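A morning at the Detik app fair

February
By Orsolya Sipos

The Detik fair takes up one floor of the old exchange building, and this year it was all phone apps – messaging add-ons, keyboards, sticker makers, photo editors. I went on the Thursday, which is the day for small developers. Doors opened at nine and the queue moved quickly. You show a code on your phone and get a paper badge on a string.

I started at the Skikilbridge stand because it was nearest the door. They make a keyboard that lets you keep your own pictures in a row above the letters and drop them into any chat. Kilian Kaufmann gave the demonstration. He typed a message in Hungarian, switched to German halfway through, and the suggestions followed him without a tap on the globe key. The free version holds 300 pictures. After that you pay once, not monthly, and he said this had been argued over in the office for most of last year. The keyboard does not need full network access to work, which I checked in the settings on his test phone.

Across the aisle was Zekar, who do backgrounds for chat windows. The backgrounds are pleasant enough but the app shows an advert each time you change one, and I changed three. The woman on the stand said a version without adverts was planned. She had no date for it.

The talks were in a side room with too few chairs. Andor Deák spoke on getting a sticker pack through store review. His own pack was turned down twice, the first time for a tray icon in the wrong format and the second for a description that mentioned another company's product. He put the rejection letters up on the screen and read them out. Most of the questions afterwards were about copyright and film characters. His answer was to draw your own.

Benedek Fekete followed with a session on file sizes. Animated stickers have to be small, and he showed how he cuts frames from the middle of a loop so the start and end stay smooth. I took two pages of notes and have since tried it on a waving cat, with fair results.

Lunch was soup and a roll from the counter by the stairs. The wireless network was slow from noon until after two, so several stands could only show recordings. Moldovan, who make a backup tool for chats, had brought their own connection and had a crowd as a result. Their tool exports a conversation as a plain text file with the pictures in a folder beside it. I would use that.

Stand 143, at the far end, was still being set up when I left at half past three. Tickets bought online also cover the Friday, if you keep the badge.

Last updated: February

Recent items
Keyboards that work without a network connection
Moving your chats to a new phone
Emil Kälin on drawing for very small screens
Sticker packs: what the tray icon is for
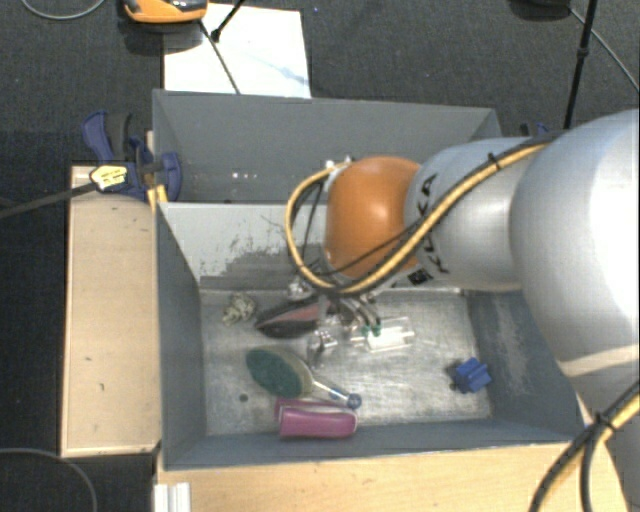
KUKA arm with its gripper lowered into a grey bin of small objects.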